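**Flonard Paper Crafts Forum: Challenge Rules and Entries**

**Moderator_Kirley** wrote:
Members are reminded that the October card challenge accepts one entry per household. Cards must be newly made and must include at least one stamped image. The entry period closes after 30 days. 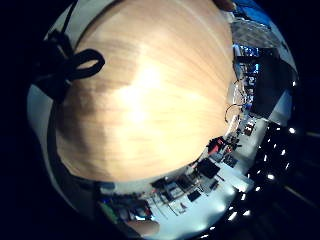

May a card that was entered in the Skumlow challenge also be entered here?

Cards entered elsewhere are accepted, provided the other sponsor's rules allow it.

**inkpad300** replied:
I respectfully disagree with the limit of one entry per household. My daughter and I both make cards and keep separate accounts. The previous rules allowed each member to enter.

**Moderator_Kirley** wrote:
The limit was adopted after 11 duplicate entries were received in the last challenge. Requests for an exception may be sent to the moderators before the opening date.

**vellum_and_twine** replied:
I support the limit. My concern is with the wording on embossing. The rules permit heat embossing but do not mention dry embossing, and I have
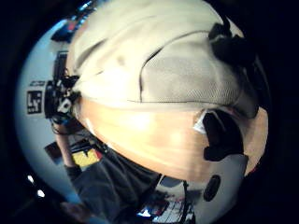
already prepared a background with a Voicu folder. I would ask that both methods be named in the final text.

**Moderator_Kirley** wrote:
Both methods are permitted. The text will be corrected.

**inkpad300** replied:
Thank you. I have sent my request for an exception and maintain my objection.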